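Home | Projects | Data | Contact

# Flesby table-clearing set: README 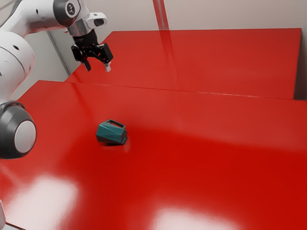 Flesby simulates a job now done by people in the Irkport canteen. The set has 600 episodes, 20 of them held back for testing. Every one is simulated, so treat any success rate with suspicion.

## What it leaves out

Donati's pitch says clearing staff will be "freed up". At Irkport that meant 9 people on shorter shifts, plus a new duty: resetting the arm. We log no staff time. Please don't cite this set as evidence of savings.

Print this page | E-mail this page

Related items
- Lilska tray set
- Irkport shift notes, June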